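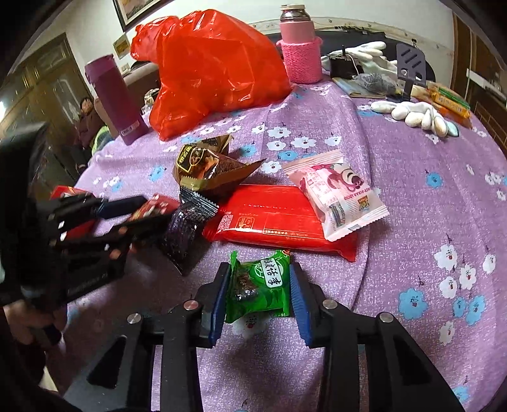

Notebook > Workshop > Bindery bench

Last updated: May, just before 5 pm

Bakos ledger, back on the bench

Right, the Grulness ledger. I've been putting this one off because the spine scared me, but the paste was made and the light was good, so I got on with it. It's the 1878 volume from the Stoscombe mill, 81 leaves, half leather over marbled boards, and whoever last mended it was very fond of brown parcel tape (why is it always the spine?).

Tape first. I tried the warm spatula on the back board, low setting, and it lifted the carrier in long strips with hardly any skinning of the leather. The sticky stuff underneath is another matter. It's gone to that amber toffee state and just smears if you get impatient. I did get impatient, once, near the tail, and there's a dull patch the size of a thumbnail to show for it. Crepe rubber worked much better – slow, little circles, blow the crumbs off, stop when your wrist says so.

 Hands washed in between, me included.

Sewing is better than I'd feared. The original cords are sound at the head and the middle, and only the tail one has gone. Sections 2 and 5 are loose and hanging on by the kettle stitch, the rest don't budge. So I'm not pulling the whole thing. I'll guard those two with the thin Lakidside tissue and sew them back through the old holes, picking up the neighbours as I go. If the thread we've got turns out too white I'll run it through a bit of cold tea, and yes I know, but it's going to be inside the fold and it'll be fine.

Paste: wheat starch, one part to five, cooked until it went glassy and then sieved twice. Still a bit lumpy! I think I had the heat too high at the beginning. The thinned stuff for the tissue is in the small jar with the blue lid, so don't use that one for boards, it's far too wet.

Did a test of the tissue on a scrap of the blank endleaf that had already come away. Dried under blotter and a light weight for an hour, no cockling, and you can read the ruled lines straight through it. Very pleased with that. The red ruling didn't move with paste, but the purple ink on the later pages bled as soon as a damp swab touched it, so nothing wet goes near the second half of the book. I've put a slip in at the place where the ink changes.

Bakos want it back in a box and I haven't measured for one yet. No point until the spine is on, it'll gain a few millimetres with the new lining.

To do next:
- toned leather for the reback, try two shades against the board in daylight
- more blotter, we're down to the scruffy bits
- sharpen the paring knife before I touch any leather with it
- ask Bakos if they want the parcel tape kept (they did last time)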